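Looking after the hand on the card bench – section 4: wrapping, pinch check and daily care
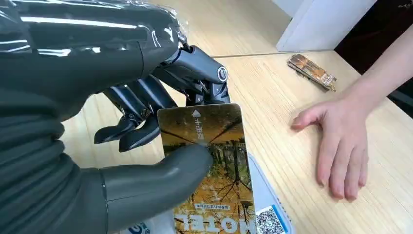
4.1 Before you start

I'm Libor Ďurica and I look after the card-sleeving cell at Hirkstead, so what follows is how I do it on ours. If your hand came from a different batch the screws may be in other places, but the order of work is the same. Put the cell in hold, wait for the arm to settle, and have these within reach:

– the roll of clear film
– a soft dry cloth
– the small hex key from the lid of the case
– a few hotel key cards and a paper sleeve or two

Use real cards for this. I tried blanks cut from thick paper for a while and they bend just enough to make a bad pinch look like a good one.

4.2 Wrapping the hand

1. Take off the old film in one piece if you can. Bits left behind work their way down towards the knuckles.

2. Wipe the housing with the dry cloth. No sprays, please – Jarmila Michalík had to strip a whole thumb after somebody got glass cleaner into it.

3. Wind the new film round the upper part only, and leave the palm, thumb and finger links bare. It will crinkle at the edges and that's fine, it doesn't need to look pretty.

4. Open and close the hand slowly from the panel and watch the film. If it pulls tight anywhere, unwind it and start again with a bit more slack.

Note: shiny film can throw a glare back at the wrist camera. If your preview has white streaks over the fingers, turn the nearest lamp away a little before you go changing any camera settings.

4.3 Pinch check

5. Stand a card up on the bench and call the pinch. The thumb should press on the face of the card while the index finger comes over the top edge. The card may lean slightly, I don't chase that.

6. Keep the spare cards in a flat pile well back from the hand, and lay the sleeve by the card.

7. Point at the edge you're checking if you're working in a pair, but don't touch the card while it's held.

Caution: keep your own fingers out of the gap between thumb and index. The pinch is gentle, but it closes again by itself if the card slips and you won't get a warning.

8. Release and repeat 10 times. If the card drops more than 2 times, go to 4.5 and set the thumb stop again.

4.4 Daily and longer jobs

Every day: wipe the thumb tip, look over the film, run the pinch check once. Card dust builds up on the tip faster than you'd think!

Every 14 days: new film, whatever state the old one is in.

Every 3,000 cycles: check the knuckle caps for play. Hold the finger still and wiggle it sideways. A tiny bit of movement is all right, a click isn't, and for a click you should ring Seo-ah Um before running the cell again.

Section last changed October 31, 2025. The thumb stop drawing in 4.5 will be swapped for a clearer one in November.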